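Visit report: Volavell open workshop, Trolthorpe

Volavell opened its Trolthorpe workshop to prospective customers on 5 February 2024. I went for Pons with Mitali Herath, who handles our packing lines. The item under review was Mindura, a rental package consisting of a two-finger gripper, a wrist camera, control software and a support contract. We have been comparing it with two other offers since October.

Noémie Moulin gave the introduction. Mindura is rented by the month at 356 euros per arm, with a setup charge of 2389 euros that covers mounting, calibration and a day of operator training. Fingers are treated as wear parts and billed separately. The price list does not say how long a pair should last, and I could not get a number on site.

Bench work followed. Carton handling was the part we had asked for, as our returns desk opens and flattens small boxes by hand. Tuck flaps are the difficulty: the finger has to get under the board without creasing it, and the wrist camera has to find the edge of brown card at close range.
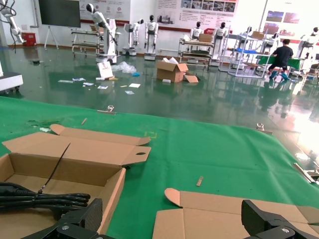

Page last changed: 5 February 2024

The bench was set up with a green mat clamped to the table edge, an open carton with a coil of black cable inside, and a second piece of cardboard unfolded flat. Each of the black fingers has a visible screw head. Idrisa Tanui quoted 5 minutes for a finger change, recalibration included. I would want to see that done by one of our own operators.

Mitali asked about loose cable. According to Tanui, the software treats a coil as a single object, and a strand lying outside it can be missed — a real limit for us, as most of our returns contain a charger. A fix is planned but has no release date.

Support is by phone and remote login. Hina Mohmand put the guaranteed response at 105 minutes during working hours. Weekend cover costs extra.

Open points: finger life, the loose strand problem, and whether the setup charge applies again if an arm is moved between sites. Gaspard Huet has our sample cartons and will send test results in writing.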